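Last updated: October

Sakgate Kitchens opens second workshop and showroom at Tarnudo

Family-owned kitchen company Sakgate Kitchens has opened a second workshop and showroom at Tarnudo. The new site will make and finish fitted kitchens for homes in the town and the villages to the north of it, which were previously served from the company's original premises on Arain Road.

The showroom is open to the public from 9.30am until 5pm and no appointment is needed. Customers who would like to go through a full plan with a designer are asked to book ahead, as these meetings usually take up most of a morning.
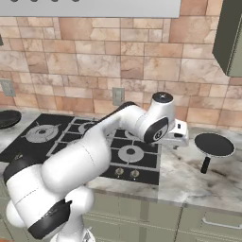 Gas cooktop and worktop, kitchen visual.

The Tarnudo building was used as a carpet warehouse until last year. Sakgate has put in a new roof, replaced the loading doors and divided the ground floor in two, with the showroom at the front and the workshop behind. Offices and a small staff kitchen are upstairs. Parking is at the side of the building, and there is a level entrance from the car park.

The company fitted 300 kitchens last year, up from 200 the year before. Most of the growth came from people replacing a kitchen in a house they already lived in, with a smaller share from extensions and new homes.

Shoaib Ghumman, managing director of Sakgate Kitchens, said: "We had run out of room at Arain Road. Cabinets were being stacked in the corridor while they waited for a van, and the fitters were losing time every morning getting to the ones they needed. The new workshop gives us a proper place to put a finished order together before it goes out. It also means our customers north of the river no longer have to drive across town to look at a door sample."

Alongside the opening, the company is launching Jamik, a new range of cabinets for smaller kitchens. The range has 104 separate units, including narrow base cabinets, shallow wall cupboards and a corner unit with a pull-out shelf. Doors come in painted and plain timber finishes, and handles can be left off if the customer prefers a recessed grip. Jamik units can be mixed with the company's existing ranges.

Prices for Jamik are set out in a printed list, which is available from both showrooms. Fitting is quoted separately after a home visit. The visit is free within the company's normal delivery area - customers further out should ring first to check.

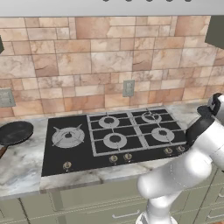 Worktops are still ordered from outside suppliers and measured once the base cabinets are in place. Sakgate expects this to add up to two weeks to most jobs, and customers are advised to allow for it when booking plasterers, tilers or decorators. Connection of gas appliances is carried out by registered engineers and is included in the written quote where it applies.

Every kitchen fitted from Tarnudo will come with a follow-up visit within 365 days of completion. A fitter will adjust doors and drawers, check hinges and deal with any small faults. The same visit will now be offered to customers of the Arain Road branch, where it was previously available only on request.

The workshop will be run by Kamran Bangash, who joined the company as a trainee joiner and has led the Arain Road bench team for the past six years.

He said: "The first job has been getting the saws and the edging machine set up and settled. We are building full orders now, and I would like us to take on two trainees in the spring if the work carries on as it is."

Details of the trainee places will be displayed at both branches when applications open. Arain Road remains open and its hours have not changed.

Notes to editors

Sakgate Kitchens designs, makes and fits kitchens and utility rooms. Interviews with Shoaib Ghumman and visits to the Tarnudo workshop can be arranged through the company's office at Arain Road.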